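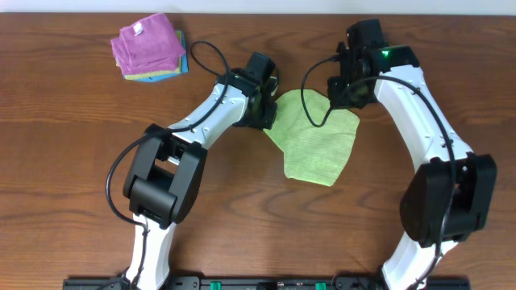

*Two arms on the wooden table*

# Saludo Lyrics Notes

Saludo Lyrics Notes is a small collection of notes on rap lyrics. It has 962 verses from independent albums, and each verse is marked for rhyme, theme and guest artist. The first part was made in July by Divina Dagdag. Leonora Macapagal checked the rhyme marks.

## What is inside

- `verses.csv`: one row for each verse, with album, track number and position in the song
- `rhymes.csv`: the end rhymes and the inside rhymes
- `themes.csv`: up to 6 themes for a verse

The full lyrics are not included. We give only the first four words of every line, so you need your own copy of the album to follow the notes.

## Sources

The verses come from 30 albums. Most were released by the labels Wenine and Sundgate. The Trirkthorpe mixtapes are also here, but their track order differs between the tape and the download. We followed the tape.

## Known problems

Slant rhymes were difficult for us. In roughly 500 verses we had to discuss the marks, and the column `unsure` shows them. Hooks sung by a guest are sometimes marked as verses, mainly in the Wenine albums.

Please send corrections as an issue, with the verse number in the title.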